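Wendy Dobson wants 2,085 clean examples by the end of January. Clean, in her book, means the gripper goes straight to the thing, takes it and puts it down like a butler. We have 948. I would like to argue for the messy ones she keeps throwing out.

Her case is tidy, as you'd expect. A learning system copies what it sees, so let it see good manners. Fine — but a model raised on perfect grabs has no idea what to do after a bad one, and bad ones are most of my working day at Tunstall. Of the 650 takes I sent in last, the ones with a second try in them were the first to go.
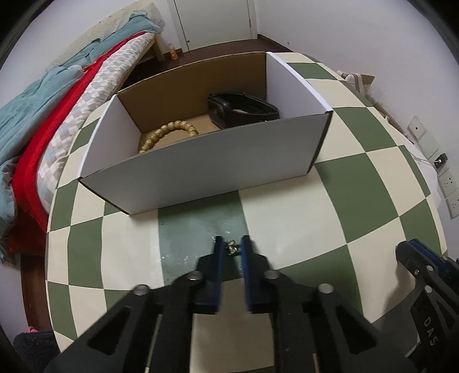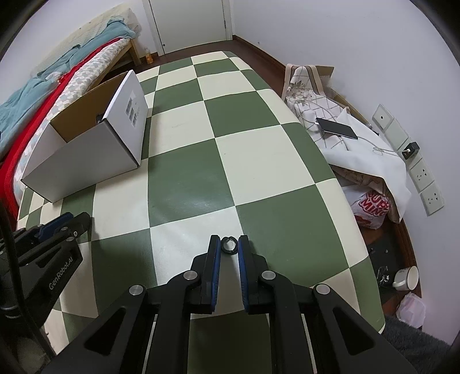 Second tries are where the learning is. Anyone who has dropped a key behind a radiator knows this. Small jewelry is a fine teacher, too: a black ring with a split in it, held by the tips of two blue pads, leaves very little room for swagger. I want the fumble kept, labeled and fed to the machine along with the triumphs. Niilo Rantala agrees with me, though he also agrees with Wendy when she is in the room.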